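**Arm holding a powered screwdriver, do we need a written rule for who is near the table?**

posted by flistell_bench, 11th November

Small shop, 5 people. We have one arm doing screws into printed parts with a regular handheld driver in the gripper. Boss at Hesex wants a one page "good practice" sheet before December and I got volunteered. Right now the rule is "dont put your hand in there". Do I need a fence? A speed limit? And what about loose stuff on the table, pliers, spare parts, bowls etc. Does that count as a hazard or am I overthinking it.

**prurnell_dan**

Start with a risk assessment, on paper, for the whole setup. Arm plus gripper plus the tool. People write it for the bare arm and forget the bit on the end is pointy. ISO 10218 is the one to read, get the current edition. Fence or no fence comes out of that, not out of a forum.
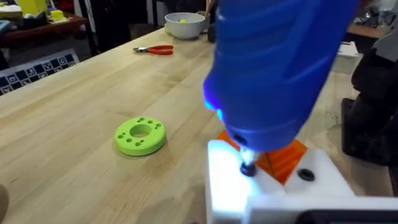
Then the sheet. Keep it short or it won't get read:

- E-stop reachable from wherever you stand, tested every shift
- slow speed any time someone is inside the tape
- hands out before the driver is powered, no holding the part for it
- anything the job doesn't use goes off the table, pliers included
- calibration board gets its own spot, clear of the arm's path
- checked grip on the tool every 25 screws, log it

The 25 is just ours, pick your own. Ours slipped once at more than 2000 screws with no check and it chewed up a part. No one hurt but still.

**Fodor569**

we just put tape on the floor. works fine

**prurnell_dan**

Tape is ok as a reminder. Doesnt stop anything. Put the reach of the arm WITH the tool on it into your drawing, then tape outside that.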